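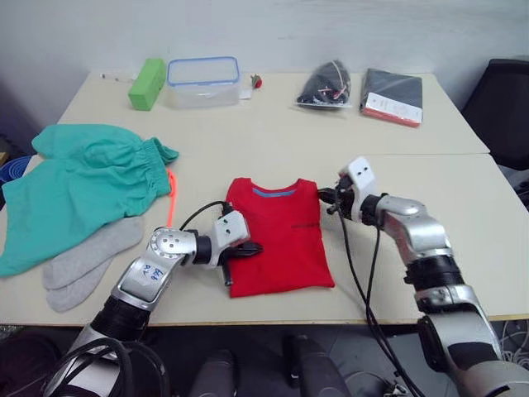 Lysosome staining fades before the z-stack is done

Posted by womari_bench, 2019-04-20

I am imaging lysosomes in live fibroblasts with a red acidic-pore dye on a spinning disk. Signal is fine in the first stack and nearly gone by the third. Exposure is 43 ms per slice, 10 slices per stack. Dye was loaded in full medium and washed once. Is this bleaching, or is the dye leaving the lysosomes?

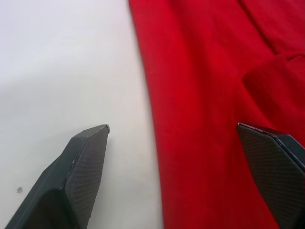 I also see more diffuse background in the later stacks, which made me think of leakage. Buffer is plain PBS during imaging.

Jaltus

Probably bleaching. Turn the laser down.

Courtois

Could be either, so separate them first. Image one field as you do now, then move to a field in the same dish that has had no light. If the new field is bright, it is bleaching. If it is dim too, the dye is leaving or the pH gradient is collapsing.

The rising background points to the second, or to light damage to the membrane – these dyes are known for that. I would drop the PBS. It has no glucose and the cells do not hold their pH well in it.

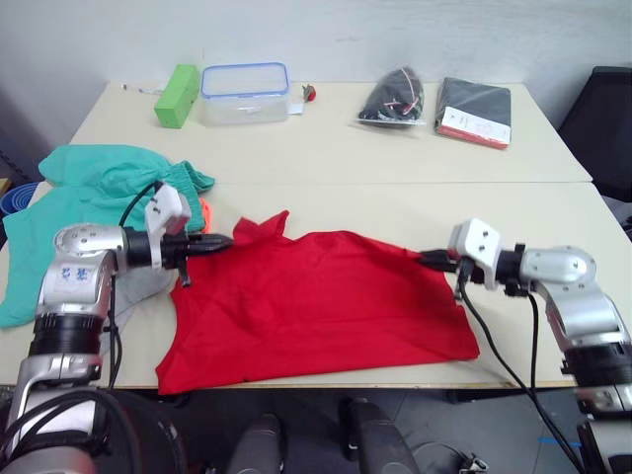
Use a buffered imaging medium with glucose, warmed beforehand, and keep a low concentration of dye in it during the run. If you need long time courses, switch to a LAMP1 fusion. It marks the membrane and does not depend on pH, though overexpression can enlarge the lysosomes, so pick dim cells.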